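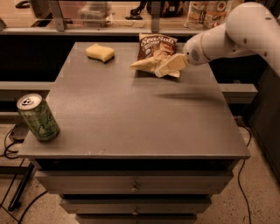
I'm recording pick-up examples for a learning policy and have 221 so far, all on one gray cabinet top. My trouble is soft stuff. When the gripper closes on something like the pale yellow folded thing lying on the chips, do I label the grasp as that or as the bag? Success is stuck at around 5 percent!

Khalil Haddad

Label what the fingers close on, and put the bag in a second field. We did that at Brendwood and relabeled 1,000 clips in a week (ugh). Also shuffle your sponge and can between takes.
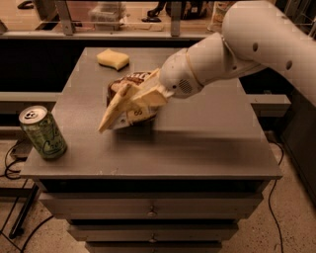

Snack or bread package in the gripper, sponge and green can on the table

Hornora

more data. I had 2,121 before mine did anything useful

Cisero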